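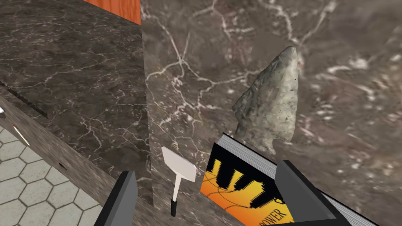
Who decides when a robot task is safe to run?
At Drustbridge, two people sign for it, and neither of them wrote the task.

Our company was started by Qianru Xu and Zeyu Xu. We write working rules for firms that use robot arms, among them Torberg and Becerra.
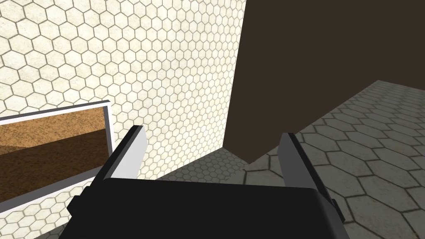
Our clearance rule is the one clients ask for most. Before any arm moves, the open fingers must have free space on both sides. A gap under a large block, like the thin one over the gray hexagonal tiles, is treated as closed until it is measured. The rule is reviewed every June.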